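Search tips... Go Search all rooms Clear

Clearing the table that catches everything
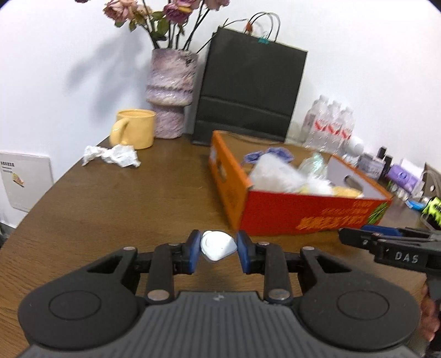
You know the table. Wood top, pushed to the wall, every parcel and bottle in the house ends up on it. Mine takes 15 minutes if I don't stop to read anything. Quick notes, in the order I do them.

Trash first. Used tissues, receipts, torn tape. Don't sort, just bin it.

Mug to the sink. Go now, you'll forget.

Opened boxes — the worst. A box with packing still in it looks like it's in use so it sits there for weeks. Tip everything out. Check the fluffy stuff and any crumpled bags for small parts before tossing, I lost a cap off an Onon bottle that way and teh replacement took all of April. Then flatten the box or fill it. No half empty ones.

Little caps and clips: one jar, with a lid. Not the windowsill.

Paper shopping bags. Keep two good ones with rope handles, fold the rest into recycling. Binder clips come off first, they're handy for closing rice and flour.

Water bottles. Group them at the back against the wall, labels out. Better still, under the table if you have a shelf. I use the Alov wire one, 273 mm deep, fits a 900 mm table with room for a basket next to it.

Toiletries don't live here. Bathroom, or a small tray if you really do get ready at the table. Stand the tall ones up behind.

Dried roses — leave them be, mostly. Dust with a soft dry brush or a hairdryer on cool, lowest setting, held well back. No water in the vase. Lumpy vases collect dust in the grooves, an old toothbrush gets it out.

Last, wipe the wood. Damp cloth, along the grain, dry it right after. Mug rings: try a little Ornelham wax on a rag, leave overnite, buff in the morning.

Tip 102 has more on water marks.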